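About Us

Home / About Clerkdale / Our People and Our Machines

Clerkdale packs mixed grocery and household orders for small shops, school kitchens, ferry canteens and a good number of people who live a long drive from the nearest supermarket. If you have ever opened one of our cartons and found crackers, sausage, dish soap, a pack of pens and a birthday candle all tucked in together, then you already know what we do, and you have met the work of somebody on our floor.

We began as a back room behind the Ladefoged general store. The store took orders by telephone in the winter months and one person walked the aisles with a basket, which was a perfectly good system until the orders started coming from three counties over. The Ladefoged family still owns a share of the company and still orders from us, and they still telephone to do it, and we are very fond of them. The building we are in today is the old feed warehouse on the river side of town. It is drafty by the loading doors and too warm in the mezzanine office, and it holds 2,310 different products on a normal day, more before the holidays.

There are 37 of us now. That includes the drivers, the two buyers, the kitchen (we have a real kitchen, and lunch is at noon), and the people on the picking and packing floor, who make up the biggest group by far and who are the reason for most of this page.

How the work used to go

For a long time the job of a picker at Clerkdale was mostly walking and reaching. You took a list, you took a cart, and you went out into the shelves and came back again. The walking we never minded much. People liked it, and a few of our longest-serving colleagues will tell you they miss it. The reaching was another matter. Our small goods are kept in deep bins, and a shift of bending into deep bins and lifting out one can, one box, one bag, and then turning and doing it again, is hard on shoulders and wrists. We had people going home sore, and we had people we valued very much asking to be moved to other jobs, and we did not have enough other jobs to move them to.

We tried the ordinary things first, and we would recommend the ordinary things to anybody. We raised the bins. We bought better mats. We changed the rotation so that the bins came up for each person 2 hours at a time and then you went off to do something else, labels or returns or the big cartons. All of that helped and all of it is still in place. It got us part of the way.

Bringing in the arms

The idea of robot arms came up at a staff meeting one February, and it did not go over well. We would like to be plain about this, as we have seen other companies tell the story as though everyone clapped. People were worried about their jobs. One person asked how many of us would be needed when it was done, and management at the time did not have a good answer ready and should have had one.

So the project was put off, and Lærke Snorradóttir, who had been a shift lead on the floor for years and before that a picker, was asked to take it over and start again from the beginning. Her first step was to write down what would and would not change, on a single sheet, and to get it signed by the owners before a single machine was looked at. That sheet is framed by the time clock. It says that no one loses a position because of the arms, that hours will not be cut on account of them, and that any person on the floor may stop an arm at any moment for any reason and will not be asked to justify it. The wording is hers and a little stiff in places, and we have never wanted to change it.

Famatance, who build the cell software and fitted the arms for us, came in after that. They were patient with us. They spent their first weeks on the floor with carts and lists like everybody else, in the steel-toed boots from our spare cupboard, and we think it showed in what they made. The whole system, from the order screen to the hands, is called Daminer, which was the name on the paperwork, and it stuck even though we had a poster up asking for suggestions.

What changed for the people here

The short version is that the arms took over a share of the bin work and people took over the arms. A cell needs somebody who knows the goods. It needs a person who can look at a carton and see that the eggs are on the bottom, or that the substitute tea is going to upset the customer in a way that the substitute biscuits will not. It needs somebody to say that a new bag is too slippery, or that a certain packet tears at the seam if you pinch it at the end. Our pickers knew all of that already. What they learned was how to teach it.

We call the job handling lead, and it is a paid step up from picker. The training takes 205 hours, all on the clock, spread over a season so that nobody has to do it in one great lump. Some of it is at a screen. A fair amount is safety. The largest part, and the part people seem to enjoy, is setting up practice tables and watching what the hands do with them.

A practice table is a simple thing. You take goods out of stock, whatever mix you like, and you pile them up the way they would never be piled in a tidy bin: cans on their sides, soft bags under boxes, bottles lying down, a blister card at a bad angle. Then you let the arm work through it while you keep an eye on the grip and make notes. Our leads have turned out to be wonderfully mean about this. They know which products are trouble. 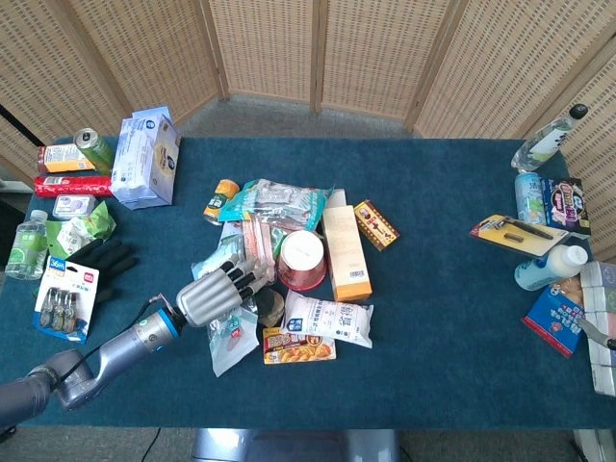
The notes from the tables go to Famatance at the end of each week and also into a thick binder that lives in the break room, since a good many of us still prefer to leaf through something with a cup of coffee in hand. If you visit, do ask to see it. There are pages in there on clear bags alone (clear bags are a misery, for the arms and for us) and a long and rather heated exchange in the margins about the right way to lift a cracker box that has been opened and taped shut again.

Not everybody wanted to be a handling lead, and we want to say that this was fine too. Several people asked to stay with picking by hand, and there is plenty of it. Glass, fresh produce, anything heavy, anything oddly shaped and anything a customer has written a note about still goes through human hands from shelf to carton. Others moved to the packing benches, which are now sit-or-stand, or to the phones, where it helps a great deal to have someone who has actually held the thing the caller is asking about.

What we are still working on

It would be a bit much to pretend it all runs like a dream. The arms are slower than a good picker on mixed goods, and probably will be for some time. We knew this going in and planned the shifts for it. There are mornings when a cell sulks after a software change and the leads end up emptying the bins by hand, the way we always did, with a certain amount of muttering.

The floor is also quieter in a way that took getting used to. When six people work down one aisle they talk, and when two people look after a cell they talk less. Lærke noticed this before the rest of us did and moved the afternoon break so that the whole floor takes it together, at a quarter to three, cells stopped. It costs us some cartons and we consider it well spent. Come by at that hour and you will find nearly everyone in the kitchen, and more likely than not there will be cake.

We are also aware that we leaned hard on the people who came forward first. They were learning a new job and explaining it to everyone else at the same time. The next group has a proper handover, with a lead beside them for the whole of their first month, and we are glad of the folks who told us frankly that they could have used the same.

Working with us

We hire for the floor a few times a year and we mostly hire from nearby. You do not need to know anything about robots. You do need to be reasonably careful with other people's groceries, and to be willing to speak up when something looks wrong, including when it is one of us who has done it. Everybody starts in picking, everybody, including the office, and spends a first stretch out on the shelves with a cart. After that you can put your name down for handling lead training whenever you feel ready, or never, as you like.

Benefits, shift times and the current openings are on the Jobs page. If you would like to talk to a person first, call the main number and ask for the floor office.

Visiting

School groups, customers and curious neighbors are welcome by arrangement. Tours take the better part of a morning and start at the loading doors, so dress warmly. Closed shoes, please. We can usually put together a small practice table for younger visitors so they can choose the goods and see how an arm gets on with them, and they are every bit as mean about it as our leads are.

Parking is on the river side. The front lot belongs to the hardware store and they do mind.

Contact / Jobs / Order by Phone / Delivery Area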